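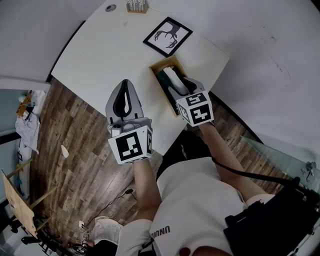 Asunto: Re: caja de madera, mesa blanca

Tolera Habte escribió:
> ¿La caja abierta se queda en la mesa o pasa al estante? Por fuera
> mide 200 mm y el estante tiene poco fondo.

Se queda en la mesa, junto al borde derecho. Las paredes son delgadas: no apilar nada encima. Dentro van lo blanco y lo verde oscuro, nada más.

El cuadro de la cornamenta – marco negro, paspartú blanco – está pendiente de colgar, con 2 tacos de 5 mm. El soporte pequeño de madera sigue al fondo.

Lista Kerero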